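Home | News | Events | Shop | Contact us

BRULHAM SOUP SUPPERS RETURN WITH A LONGER TABLE AND A NEW HOME

Press release, June 10, 2021

The Brulham Soup Suppers, which have been feeding anyone who cares to walk through the door since they began in a borrowed church porch, are coming back after a long and rather lonely break, and everyone involved could not be happier to say so. From the end of June the suppers will be held in the old seed merchant's building on Plalness Lane, a place many people in the town will remember from childhood for its smell of sacking and its enormous brass scales, and which has stood shut for far too long.

There will be 40 places at each sitting and two sittings a night, the first at half past five for families with small children and anyone who likes to be home early, and the second at a quarter past seven for the rest of us. Supper is a bowl of soup, as much bread as you can manage, and something sweet afterwards, generally a crumble or a sponge. You pay what you like into the tin by the door, and if what you like this week is nothing at all, then come in and sit down just the same.

Imelda Espiritu, who started the suppers and still makes most of the stock for them, has spent much of the spring on her knees scrubbing the floor of the new kitchen, and was in very good spirits when we caught up with her between buckets.

"I have missed the noise," she said. "I know that sounds silly when people would expect me to talk about the cooking, but I can cook at home and I did, I cooked far too much and gave it all to my neighbours until they started hiding from me. What I couldn't do at home was hear a whole room of people all asking each other to pass the butter. The first thing I did when we got the keys was stand in the middle of the floor and clap my hands to see what the echo was like. It's dreadful, so we're putting up curtains."

During the months when the suppers could not run, the same cooks kept going by filling jars and leaving them on doorsteps. It began with a handful of people on Imelda's own street who were not getting out to the shops, and before long the list had grown to 117 households across Brulham and out as far as the cottages at Burneck. The jars went out washed and labelled and, for the most part, they came back washed as well, often with a note inside. One came back with a packet of sweet pea seeds, and those sweet peas are now climbing up the drainpipe beside the back door on Plalness Lane and doing very nicely indeed.

The doorstep round will carry on alongside the suppers for those who would still like it. Some people have told us they are not quite ready to sit in a busy room, and others simply find the evenings difficult, and we would hate for anybody to think that they had been forgotten now that the tables are going back up. If you are on the list already, you need do nothing. If you would like to be added, or know somebody who might but would never ask, please ring the kitchen or drop a note through the door.

A word about the building, as so many people have stopped to ask about it while we have been going in and out with ladders. The front room, where the counter used to be, will be the dining room, and we have kept the counter itself for serving. The store behind it has become the kitchen. Upstairs is still full of old drawers, every one of them marked with the name of some vegetable or other in beautiful handwriting, and we haven't the heart to throw a single one away, so if anybody has a good idea for a great many small drawers, we would be delighted to hear it. There is a step up from the street, and a ramp is being fitted at the side entrance in good time for opening. The lavatory is on the ground floor, and it is a roomy one.

The rent for the first year has been met by the family firm of Ó Néill, who have baked bread in the town for three generations and who have also promised the loaves for every supper through the summer. They asked for no fuss to be made and we are afraid we are going to make some anyway. Their brown soda bread has been on the suppers' tables from the very first night, when it ran out before the soup did, and there were some long faces at the far end. This time there will be plenty.

On the matter of soup, Imelda has promised a different one for each night and has already been persuaded to bring back the favourites. Leek and potato will be first, by popular demand and because it is what was served on the very first evening. After that come a red lentil with lemon, a chicken broth with rice and ginger that she learned from her mother, a pea and mint for as long as the peas hold out, and a tomato one with rather a lot of garlic in it. There will always be a pot with no meat in it and always a pot with no milk or cream, and the cooks will be happy to tell you what has gone into anything. Please do ask, they like being asked.

"My mother's broth is the one I worry over," Imelda said. "She would have told me the ginger was cut too thick. She told me that every single time, and then she would have a second bowl. I still cut it too thick. I think if I ever got it right I'd feel a bit peculiar."

Growers with more than they can use are warmly invited to leave vegetables in the crates by the side entrance on the morning of a supper. Last time round, the allotments behind Burneck kept us in courgettes for what felt like most of a year, and although there was some grumbling in the kitchen about the sheer number of them, every one was eaten. Onions, carrots, potatoes and herbs are always wanted. Marrows are welcome too, within reason. We can't take home-made preserves for the table, though the cooks have been known to take them home.

We are also hoping to find nearly 20 more people to lend a hand, and you certainly don't need to be able to cook. There is bread to slice, there are tables to lay and a fearsome amount of washing up to be done, and somebody is needed to stand at the door with a kind face and tell people where to hang their coats. A couple of hours once a month would be a very great help. Those who want to learn their way around a big kitchen can come along on the two practice evenings before we open, when Imelda will be showing new helpers how to make stock in a quantity that, as she puts it, you could bath a dog in.

We'd be glad of a few more things for the building if you are turning out cupboards this month. Soup bowls are top of the list, and they needn't match, as ours never have. Big saucepans with both their handles, tea towels, high chairs, jugs, and any tablecloths long enough for a trestle would all find a good home. There is also an upright piano in the corner of the dining room which came with the building and has a number of silent notes in the middle, and we would dearly love to hear from a patient piano tuner who is fond of soup.

The doors open for the first sitting on the last evening of June, and there is no need to book. If both sittings fill up, nobody will be sent away hungry, and you will be given a jar to take with you and the promise of a seat next time. Dogs may wait in the yard, where there is shade and a water trough. Bicycles can go in the yard too, if the dogs don't mind.

Regular visitors will find some of the old habits unchanged. The hand bell will still be rung when the pudding comes out, the long table by the window will still be kept for people who have come on their own and would like company, and the small table by the stove will still be kept for people who have come on their own and would not. The book by the door, in which visitors have been writing down their family recipes since the beginning, has been found safe in a biscuit tin and will be back in its place with a new pencil on a string.

"Come hungry and come as you are," Imelda said, picking up her bucket again. "And if you had one of my jars and it's still in your cupboard, I'm not cross, but I would quite like it back."

Jars may be returned to the side entrance on Plalness Lane on any morning, and the kitchen will be glad to see you with or without one. Newspapers and local radio are welcome to visit during the practice evenings, when Imelda and the cooks will be happy to talk and there will be something on the stove to taste.

Shares: 40 | Comments: 2
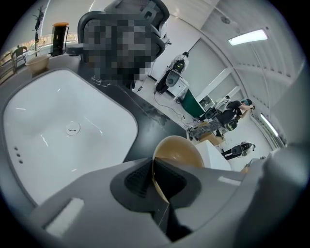
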